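Tutthorpe leisure centre to stay open late from April after two-year campaign

Opening hours at Tutthorpe leisure centre will be extended from April, with the gym and studio staying open until 11pm on weeknights and the pool until 10pm.

The change was agreed by the town council this week. It follows a petition signed by more than 2000 residents, many of them shift workers at the Kodosen distribution depot on the edge of town, who said the present closing time of 8.30pm left them with nowhere to exercise after work.

Under the new timetable the building will also open half an hour earlier, at 6am. Weekend hours will not change for now.

Lợi Đàm, who started the petition while working evenings at the depot, said he had expected it to take a few months.

"I handed in the first sheets of paper and thought that would be it," he said. "Then there was a budget freeze, then the boiler, then the election. People kept asking me in the canteen what was happening and I kept telling them I didn't know."

Mr Đàm said most of those who signed finished work at 8pm or later. The last bus from the depot reaches the town centre at 8.25pm, five minutes before the doors currently close.

"You'd see the lights going off as you came round the corner," he said.

The council turned down an earlier version of the plan on grounds of cost. That proposal would have kept the whole building open, including the café and the sports hall, and would have needed two extra full-time posts on reception. The version now approved keeps the café shut after 7pm and closes the sports hall at 9.30pm, with late visitors using the side entrance on Marchetti Road.

Members will get in with the cards they already have. Pay-as-you-go visitors arriving after 9pm will need to book on the website or by phone beforehand, as the till will be closed.

Ardalan Mohammadi, the centre's manager, said the side entrance had made the difference.

"The front of the building is expensive to run. It's all glass and it's a big space to heat and light," he said. "If we can shut that half and run the other half, the sums start to look a lot better."

He said there would always be a duty manager and at least one qualified member of staff on the gym floor, and two lifeguards at the pool until it closes. Staff were consulted over the winter and late shifts will at first be filled by those who asked for them. Three part-time jobs are being advertised.

Prices for existing members will be frozen until the end of the trial. A new off-peak membership, covering the hours before 9am and after 8.30pm, will cost less than the standard one, although the council has not yet published the exact figure.

The extended hours will run as a trial for 12 months. The council has set a target of 268 late visits a week, averaged over the year, and said it would look again at the arrangement if numbers fell well short of that. A first set of attendance figures is due in the autumn.

Some people living nearby have objected. The council received letters from households on Marchetti Road and in Bolleo Close raising concerns about parking, car doors and noise from people leaving the building. One resident told the meeting that the street was already full by teatime and that drivers regularly blocked the dropped kerb outside the sheltered flats.

In response, councillors agreed that the lower car park, which is now locked at 9pm, would stay open until 11.15pm and be free to use after 6pm. Signs will be put up asking visitors not to park on Marchetti Road. The music system in the studio will be turned down after 9pm and the fire doors on that side will have to be kept shut, including in summer.

A request for a residents' parking scheme was not agreed, but council officers have been asked to report back on what one would cost.

There was also discussion of the buses. The evening service currently has a gap between 9.40pm and 11.20pm, which would leave anyone finishing a swim at closing time waiting for more than an hour. The council said it had written to the bus operator to ask whether a journey could be added or moved, and was waiting for a reply.

Mr Đàm said this was the part that still worried him.

"Lots of people at the depot don't drive," he said. "If you can get there but you can't get home, you'll go once and you won't go again."

The centre opened in the 1980s and was last refurbished nine years ago, when the changing rooms were rebuilt and the free weights area was moved downstairs. It has 600 members, down from a peak before the old boiler failed and the pool was closed for most of a winter. The replacement boiler has now been running for over a year and Mr Mohammadi said heating bills were lower than forecast, which had helped to pay for the trial.

Before the new hours begin, the centre will close for two days for work on the side entrance. A ramp will be fitted, along with a new card reader and brighter outside lighting. Swimming lessons due to take place on those days will be added to the end of term, and parents will be contacted by email.

The daily cleaning rota is changing too. Most cleaning is now done after closing time, between 8.30pm and 10.30pm. From April the pool side will be cleaned once the last swimmers have left and the gym will be done in sections during the evening, with a final round before the doors are locked. Members will be asked to wipe down benches and mats after use and to put weights back on the racks.

Women-only swimming, at present held on one afternoon a week, will gain a second session in the new late slot. The over-60s circuit class and the parent and toddler swim stay at their usual times. The badminton club, which had asked for a later finish in the sports hall, will get an extra half hour but not the full hour it wanted.

A short induction will be compulsory for anyone aged 16 or 17 who wants to use the gym after 9pm, and under-16s will not be admitted after that time. The induction is free and can be booked at reception.

The full timetable will be displayed in the foyer and at the library from the middle of next month. Printed copies will be available at both. Anyone with questions about the changes can speak to staff at the centre or come to a drop-in session in the studio, between 5pm and 7pm, on a date to be announced.

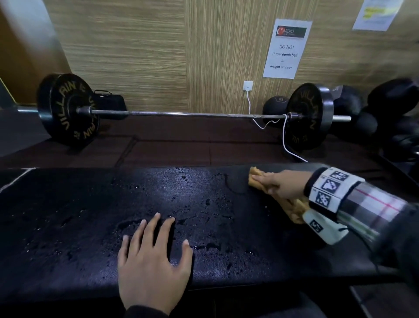
Wiping down a weight bench. Gym users will be asked to do the same under the new hours.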